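Pralley needs snack people: come be on our tasting panel

Hi! I run the tasting panel at Pralley, and I'm looking for folks who like snacks and have opinions about them. We're a small newsletter that writes about the stuff you buy on the way home when dinner is still an hour off. Crackers, cookies, chips, the odd candy bar. We have 400 subscribers, which I know is tiny, but boy do they write back.

I started this with Melquiades Palacios after the two of us got into a long argument over whether a sandwich cookie should snap or give. (I say snap. He is wrong.) We used to do all the tasting ourselves, and after a while we knew each other's answers before the bag was open. So now we want other mouths in the room.

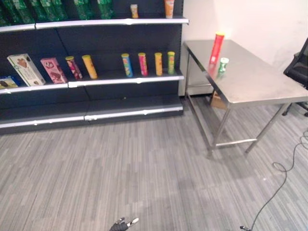 You don't need any kind of training. I'd almost prefer you didn't have it! The best note we ever ran came from a school bus driver who wrote that a certain rice cracker "tastes like the good part of a cereal box." I still think about that one. If you can tell me what you're tasting in the words you'd use with your sister on the phone, you're set.

A session goes like this. You show up, you get a tray with small paper cups on it, and you eat what's in them one at a time with water in between. You write down what you think before anyone talks. Then we all talk, usually over each other, and I try to keep up with a pencil. It takes 2 hours, a bit more if there's a disagreement about salt. We meet on Wednesday evenings at 6:30, and you'd come to two of them over the season, more if you like it and we have room.

What's in it for you: $33 a session, paid the same night, plus a bag of whatever's left. Parking is free behind the building. I'd love to pay more and maybe one day I will.
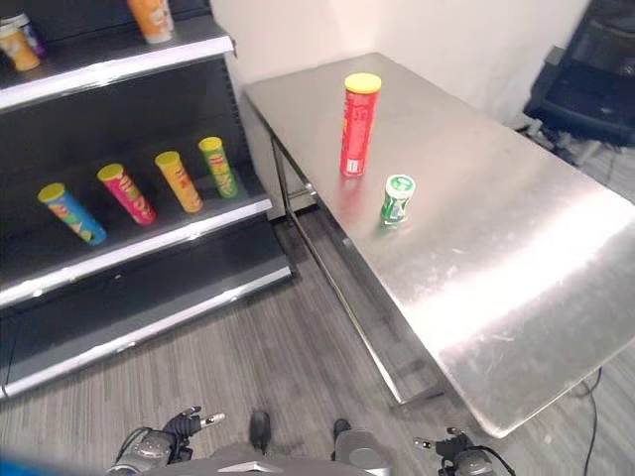
FLEMIA, October

A few things have changed since I first put this up, so please read this part even if you saw the old version. The fall session is now cookies first and chips second, because too many people told me their tongues were shot by the time we got to anything sweet. Fair point! We've also moved out of my kitchen and into the upstairs room at Drovness Hall, where there's a real table and the chairs match. There's an elevator at the side door. Ring the bell twice, it sticks.

Also, about allergies. We handle nuts, milk, wheat, soy and sesame in the same room and I can't promise to keep them apart. If any of those is a serious problem for you, please don't sign up for this one. I'm hoping to do a nut-free evening in spring and I'll keep a list if you want your name on it.

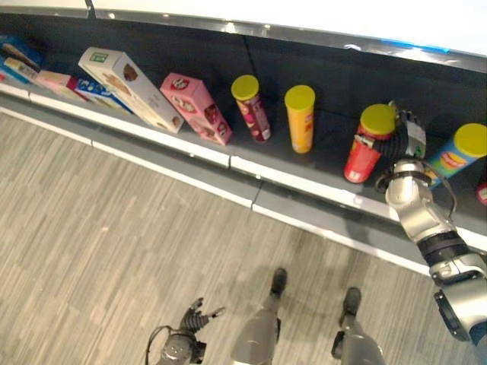
The other job I need filled is shopper. One person, a few hours a month, same pay as a panelist for each trip, and I cover the groceries. You'd get a list from me and you'd also get to pick a couple of wild cards, which is the fun part. I want someone who looks low. Everybody grabs what's at eye level, and I'm after the person who'll crouch down at a bottom shelf where a cream-and-yellow box has tipped over and there's a pink-and-red one lying flat, and want to know what's in them. Keep your receipts, and please don't squash the chips. Our last shopper, Ki, moved away for school and we miss her terribly.

To sign up for either one, send me a note through the contact page. Tell me your name, which job you want, any foods you won't eat, and the last snack you finished in one sitting. No résumé, please. I read every note myself and I'll write back even if we're full.

Panelists need to be 18 or over. Couples and roommates are welcome, but I will seat you apart!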